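Search this site Search

Do meal kits really cut food waste? A report on the Nondero claim

2019-12-26
By Samira Khalaf and Ashwin Rodrigues

14 shares 3 comments

Nondero, a meal kit sold in Rollunport, says on its leaflet that its customers throw out less food. We doubted it. The leaflet gives no method, and "less" is never compared with anything.

In June we asked 20 households to weigh their kitchen scraps for 90 days. Half used the kit and half shopped as usual. We left out peels and bones, which both groups had in plenty.
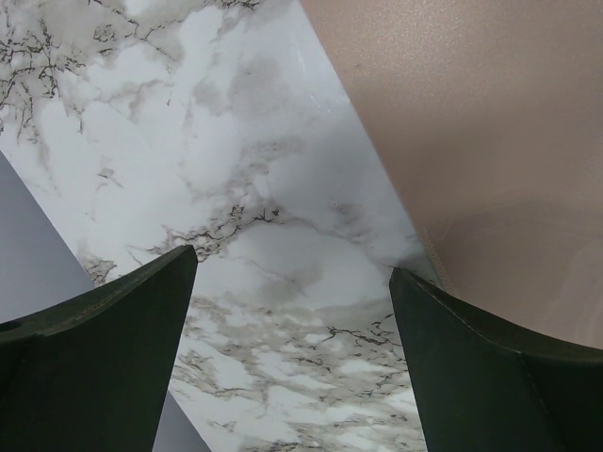 A marble-patterned surface, in both pictures.
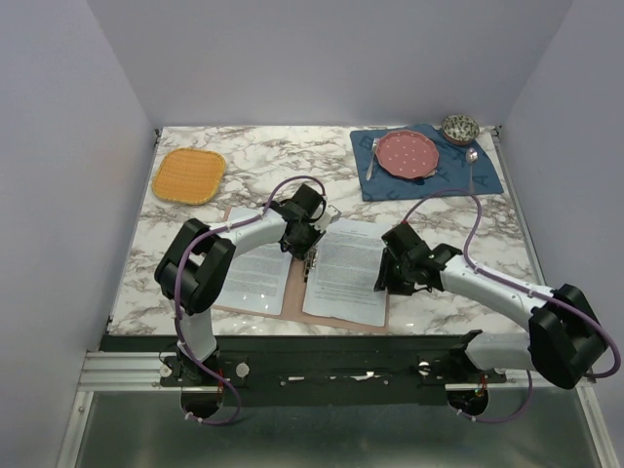
The kit homes did waste less fresh food, but the gap was small and three of them made up most of it. Take those three out and the groups look the same. They were also the homes that told us they already planned their meals - so was it the kit, or the planning?

Packaging is the other problem. We collected 399 pieces of wrapping from the kit homes, and the leaflet doesn't mention any of it. A single spoon of cumin came in its own bag.

Our sample was small and people weighed their own scraps, so we don't claim much. We would still want to see Nondero's own numbers before repeating its claim.

2 comments awaiting approval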